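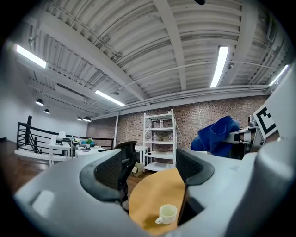
Clearing and wiping small round tables – notes for the April session

Slide 1. Opening
Introduce myself and thank Laurinda Teixeira for the Huvville floor plans. The talk covers table clearing between sittings. Washing-up is Thanasis Fragkou's part, after the break.

Slide 2. The table
Round tops, light wood, 800 mm across at Huvville. At Sampaio they are 737 mm, so the tray does not fit beside a full setting. Give both sizes and move on.

Slide 3. Order of work
Cups off first, then spoons, then crumbs. Lift a cup by the handle and check inside before stacking. Stack no more than 3 high. Coffee cups with curved handles lean if the handles are all on one side – turn each one by half.

Slide 4. Cloths
One cloth per area, colour fixed by the rota. Fold in four, wipe from the rim inwards, refold to a clean face. A crumpled cloth leaves streaks on lacquer. Pass 2 is with a dry cloth, along the grain.

Slide 5. Lighting
Check the top from a low angle, facing the ceiling tubes. Smears show in the reflection.

Pause for questions on Hurkeditz. Hand over to Thanasis.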